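Besuchsbericht Versandhalle Gastance, 20.05.2022

Der Besuch galt dem Bereich Kleinsendungen und Rücksendungen. Die Halle liegt im hinteren Teil des Betriebsgeländes und ist über die Zufahrt Süd zu erreichen. Der Rundgang folgte dem Materialfluss, vom Wareneingang über die Sortierung und die Packplätze bis zur Übergabe an den Frachtführer. Anlass war die Frage, wie sich weiche Versandverpackungen in einem Ablauf führen lassen, der ursprünglich für Kartons ausgelegt wurde.

Gastance wickelt den Versand für mehrere Auftraggeber ab, darunter Ludovo (Textilien) und Rirnent (Zubehör und Kleinteile). Beide haben in den vergangenen Jahren einen großen Teil ihrer Sendungen vom Karton auf den Folienbeutel umgestellt. Der Vorteil liegt im Volumen: Ein Beutel nimmt im Rollbehälter nur den Platz ein, den sein Inhalt benötigt. Der Nachteil zeigt sich an jeder Stelle, an der eine Maschine oder eine Vorschrift eine ebene Fläche erwartet.

Wareneingang

Rücksendungen kommen in Gitterrollwagen an, Beutel und Kartons gemischt. Die Trennung erfolgt von Hand an einer Rutsche. Kartons gehen auf das Förderband, Beutel in stapelbare Kunststoffkästen. Die Kästen sind nach Auftraggeber farblich unterschieden, das Schema hängt an der Stirnwand aus. Am Besuchstag wurden bis zur Mittagspause 939 Rücksendungen erfasst, davon 554 im Beutel. Der Rest verteilte sich auf Kartons und einige Versandtaschen aus Papier.

Ein Schritt, der sich auf dem Ablaufplan kaum bemerkbar macht, ist das Vorsortieren nach Zustand. Aufgerissene Beutel werden sofort ausgeschleust und an einem gesonderten Tisch in eine Ersatzhülle gegeben. Die alte Hülle bleibt bis zum Abschluss der Erfassung beim Inhalt. Hüllen, die bereits einmal verwendet und vom Absender überklebt wurden, sind ein bekanntes Problem: Zwei lesbare Barcodes auf einer Sendung führen zu einer Fehlbuchung, die erst bei der Inventur auffällt.

Erfassungsplätze

In der Halle stehen 6 Erfassungsplätze, 4 davon waren zum Zeitpunkt des Rundgangs für Beutelware eingerichtet. Der Aufbau ist überall gleich gedacht: Arbeitsfläche, Matte, Kasten in Reichweite, Scanstation. Die dunkle Matte dient als Kontrast für helle Folie. Mit den Maßlinien am Rand lässt sich die Sendung ohne Zollstock einer Größenklasse zuordnen, sofern sie einigermaßen flach liegt.

Bei der Größenzuordnung gilt in der Halle die Regel, dass ein Beutel vor dem Ablesen glattzustreichen und überstehende Folie umzulegen ist. Gemessen wird der Inhalt mit anliegender Hülle. Die frühere Praxis, den Beutel in voller Länge zu messen, hatte zur Folge, dass ein einzelnes T-Shirt in derselben Klasse landete wie eine Winterjacke.
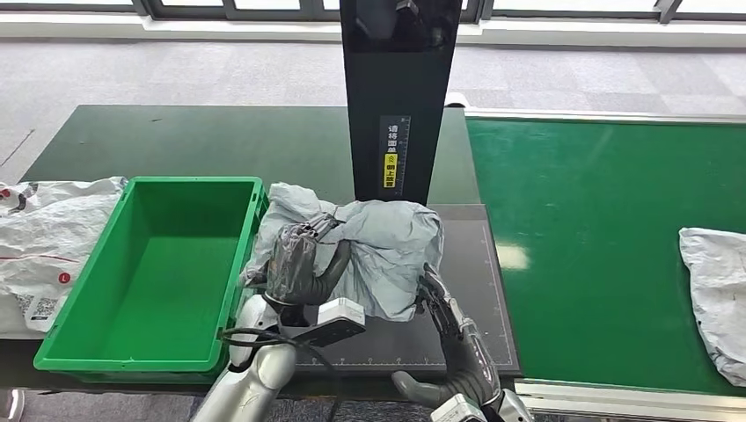 Schwieriger als das Messen ist das Lesen des Etiketts. Papieretiketten auf Folie werfen Falten, sobald sich der Inhalt verschiebt. Läuft eine Falte quer durch die Striche, fällt die Lesung meist aus. Läuft sie parallel, kann der Code unter Umständen noch gelesen werden, allerdings nur aus einem bestimmten Winkel. Die Arbeitsanweisung sieht deshalb vor, die Folie seitlich neben dem Etikett zu fassen und leicht auseinanderzuziehen. Auf das Etikett selbst soll nicht gedrückt werden. Nach dem dritten Fehlversuch wird die Sendungsnummer manuell eingegeben.

Zur Beleuchtung wurde auf Nachfrage erklärt, dass die Deckenleuchten über den Erfassungsplätzen im Januar versetzt worden sind. Vorher standen sie senkrecht über der Matte und erzeugten auf glänzender Folie Reflexe, die das Lesen zusätzlich erschwerten. Seitliches Licht verringert den Effekt, beseitigt ihn aber nicht. Matte Folien verhalten sich deutlich günstiger als glänzende.

Nach der Erfassung wird der Beutel in den Kasten gelegt, Etikett nach oben. Als voll gilt ein Kasten, wenn die oberste Lage den Rand erreicht. Gedrückt oder nachgestopft werden darf nicht, da sich die Kästen sonst nicht mehr stapeln lassen und die untere Lage knickt.

Bestandsführung

Die Buchung läuft über Xiong, eine Eigenentwicklung des Hauses. Die Oberfläche ist sparsam gehalten: Sendungsnummer, Auftraggeber, Größenklasse, Zustand. Freitextfelder gibt es nur beim Zustand. Eine Gewichtsangabe wird bei Rücksendungen nicht erfasst. Für Ludovo wird zusätzlich eine Kastennummer vergeben, damit eine einzelne Sendung vor der Prüfung noch auffindbar ist. Für Rirnent entfällt dieser Schritt, die Kleinteile werden direkt weitergereicht.

Folienabfall

Leere Hüllen werden nach bedruckter und unbedruckter Folie getrennt. Etiketten müssen vorher herausgeschnitten werden, was im Alltag offenbar nicht durchgängig geschieht. Die Sammelbehälter stehen am Hallenende neben der Ballenpresse. Der Weg von den vorderen Erfassungsplätzen dorthin ist lang, und entsprechend bleiben Hüllen bis zum Schichtende an den Tischen. Ein Sammelsack je Tischreihe wäre mit geringem Aufwand nachzurüsten.

Offene Punkte

Nicht eingesehen werden konnte die Prüfung der Textilien, die in einem anderen Gebäudeteil stattfindet. Ungeklärt blieb auch, nach welchem Schlüssel Xiong die Größenklassen an den Frachtführer übergibt. Die Klassen auf dem Aushang und die Klassen im Lieferschein stimmen in der Bezeichnung nicht überein. Eine Übersichtstabelle wurde zugesagt und liegt noch nicht vor.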